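Station Six

The returns room at Collon was 169 square feet. Damián Zepeda knew the number because it was printed on the fire plan beside the door, and for eleven years he had eaten his lunch facing it.

The work was simple to write down. Material came up from the offices in boxes and bags. It was emptied, separated into streams, weighed, and logged. Anything with a battery went in the gray cabinet. Anything that could not be identified in ten seconds went in residual. The ten-second rule was his own. The company had adopted it in the second edition of the procedure, without his name.

In February the company signed with Groltness for a two-armed unit. It was assigned to Station Six. There had never been more than two stations in the room, but the numbering ran across the whole site, and the gatehouse, the dock and the boiler shop had used up the rest.

The installer was a woman named Fragkou. She put down a black mat, leveled the base, ran the cables, and asked Damián to sort a box while she watched.

"At normal speed?" he said.

"At whatever speed you do it."

He sorted the box. She wrote in a notebook the whole time. When he was finished she asked why he had turned one of the bottles over before putting it down.

"To see if it was empty."

"You could tell that from the weight."

"I could tell it was light," he said. "Light and empty are different."

She wrote that down too.

His title changed in the spring. He had been a materials handler, grade three. He became an exceptions operator, also grade three. The pay was the same to the cent. The new job description was four pages, of which three concerned the screen.

The screen showed what the unit saw. When the unit was confident it moved the item and said nothing. When its confidence fell below a set value, a tone sounded and a still picture came up with a list of streams beside it. Damián touched a stream. The unit then did what he had touched. If he did not touch anything for thirty seconds, the unit chose residual.

"That's longer than I give myself," he told Fragkou.

"It can be changed."

"Leave it."

During the first week there were 183 exceptions. He kept the printout. Most were paper. The unit had trouble with paper that had been crumpled, and with tissues, and with small packets that had print on one side and foil on the other. It had no trouble with bottles. It took hold of bottles between its two flat paddles, held still for a moment, and carried them across at a constant speed, always at the same height above the mat.

He noticed that he had started doing it that way at home.

The other handler had been a man called Brillon, who had the second table and a radio. Brillon was moved to the dock when the unit went in. He had not objected. The dock paid a shift premium and had a door that opened to the outside. He took the radio with him, and for some weeks afterward Damián would stop in the middle of a batch, waiting for the station to come back from its commercials.

The unit was not silent. It had a fan, and its joints made a low sound when they reversed. In the maintenance log there was a column headed Noise, with the choices Normal and Abnormal. Damián wrote Normal every morning at seven. Once he wrote "Normal, lower on left side," and a technician called from Groltness to ask what he meant. He said the left elbow was pitched lower than the right. The technician asked if this was a fault. Damián said he did not know what it was. It was how they sounded.

Two days later a replacement part arrived for the left elbow. The letter with it thanked the site for its early report.

After that, people came down to ask him things. A planner asked how many boxes a day the unit could take if he were not there. Damián said it depended on the boxes. She asked for an average. He gave her the count of exceptions per box for each week since installation, in a table, with the weeks down the side. The figures fell quickly, then slowly, then stayed where they were.

"What are these?" she said, pointing to the flat part.

"Those are the ones it asks about."

"Will it stop asking?"

"It stopped asking about tissues in April."

"And the rest?"

He thought about the bottle he had turned over for Fragkou. The unit turned bottles over now. It had begun in the fifth week, after an update, and it did it to every one of them, including those with no cap that were plainly dry. It added four seconds to each bottle. He had asked if it could be made to do it only when needed, and had been told that the need was what they were still working on.

"Some of the rest," he said.

She typed this in.

The review was set for Jun 15, 2019. Four people from upstairs stood along the wall where Brillon's table had been. Fragkou had come back for it. She nodded to him and opened the same notebook, or another of the same make.

Damián set down a mixed box with the flaps open and stepped behind the yellow line. He had packed the box himself that morning, as the test plan required. The plan specified the proportions of plastic to paper. It did not specify the items, and he had taken some care over them.

The left arm went out over the bin and stopped.

The people along the wall looked at the arm. Fragkou looked at the screen. The tone sounded, and the still came up with its list of streams, and in the corner the count began at thirty.

It was a small white packet. He had known the unit would ask. He knew which stream it was, and his hand was already up. One of the people from upstairs leaned in to see what he would press.

He let it run down to twenty before he touched the glass. Fragkou made a note.

"What was that for?" she asked him afterward, while the others were on the stairs.

"I was reading the packet," he said, and went to get the next box.

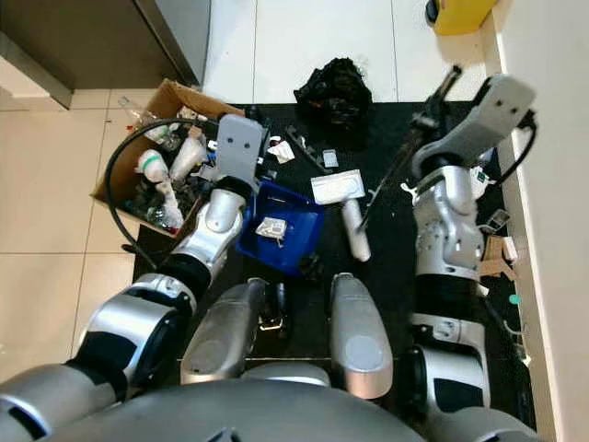 Station Six with the left gripper over the blue bin and the packet still in it.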